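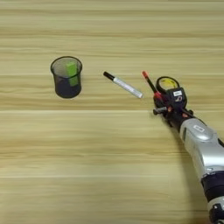
By the author of Sarkidance, a blog about household spending and other small arguments
July 11, 2022

14 comments | 162 shares

Every few months somebody in my feed discovers that they could be saving a fortune on paper. The latest version is the "paperless desk," and it comes with a plan. You scan everything, shred everything, pay for an app, and get your life back. I gave it a fair try in May, and I have doubts.

The app I used is called Himis. It was free for the first 200 pages, and I went through those in two evenings, mostly on appliance manuals and old dental bills. After that it wanted a subscription. I paid for one month, grumbling, so I could finish the tax folder. Himis says it reads your documents and files them for you. It filed my water bill under "Travel." It filed the warranty for the dryer under "People." I moved them by hand, and at that point I was doing the same job I used to do with a folder and a pen, except with more tapping.

Then there is the time claim. The paperless people like to say you will save up to 500 hours over your working life. I would love to see how they got that. I don't spend much of my life looking for paper. I know where the car title is. It's in the box marked CAR.

I also bought a used Urquhart scanner, because the phone camera kept giving me crooked pages. The scanner is fine. It is also the size of a loaf of bread and has its own power brick, so my paperless desk now has less room on it than the old one did. The driver software wanted an account. Why does a scanner want an account?

My other problem is the shredding. Every guide tells you to shred as you go, and they say it very cheerfully. I stopped at the mortgage papers. I don't trust one company's server with the only copy of anything that has a notary stamp on it, and "we take your security seriously" doesn't help. I have read that sentence in too many apology emails.

To be fair, a few things did work. Receipts are better scanned. The ink on the store ones fades anyway, and when the blender from Uvadholm died on me I found the receipt on my phone while standing at the returns counter. Kids' school forms, same thing -- take a picture, send it, done. And I did throw out a stack of manuals for stuff we no longer own, including a bread machine I had forgotten about completely.

But I could have thrown those out without an app.

So I canceled Himis and exported my files. They came back as 800 separate items with names like "Document (37) copy," and I still haven't sorted them. The paper is in the same cabinet it was in before, a little thinner. I've gone back to writing the due date on the envelope and putting it by the door. If you have a paperless setup that has lasted more than a year, tell me in the comments what you pay for it, all of it, including the scanner.

Filed under: Home, Money

Contact | Copyright 2022 Sarkidance | Back to top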